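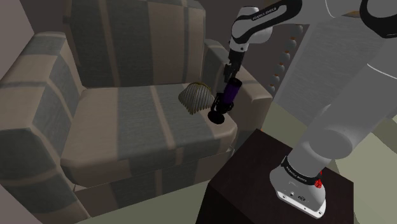 Figure 1. Striped armchair, computer-rendered view.

3.2 How residents give directions

We began by asking each household in Dunon to tell us, in whatever words came most easily, how a stranger delivering a parcel might find their front door. We had rather expected people to reach for the house numbers, which the island council had painted on gateposts the previous November, and we were pleasantly surprised by how seldom they did. Of the 43 households who kindly gave us their time, only 19 mentioned a number at all, and several of those had to go outside and check it first!

Far more common were the old landmarks: the bakery, the standpipe, the bend where the bus used to turn. Some of these have been gone for years. Residents along the Serico road still send visitors "past the cinema", although the building came down before many of our younger respondents were born, and they were quite happy to explain to us -- often at some length, and over a cup of something -- where the cinema would have been.

The drivers we rode with from the Drament depot had their own way of managing. They kept a shared notebook of 32 pages, much thumbed, in which each lane went by a nickname and each difficult gate had a line or two to itself. Ajayi (in an earlier study of rural post) describes a similar book, and suggests that such notes work best when few people write in them. Our own experience was a little different, as new drivers seemed to add to the Drament book freely and the older ones corrected them in the margins.

The numbering scheme covers 600 properties in all, so our sample is a small one, and we would not wish to lean on it too heavily. We return to the question of the missing lane signs in Section 4.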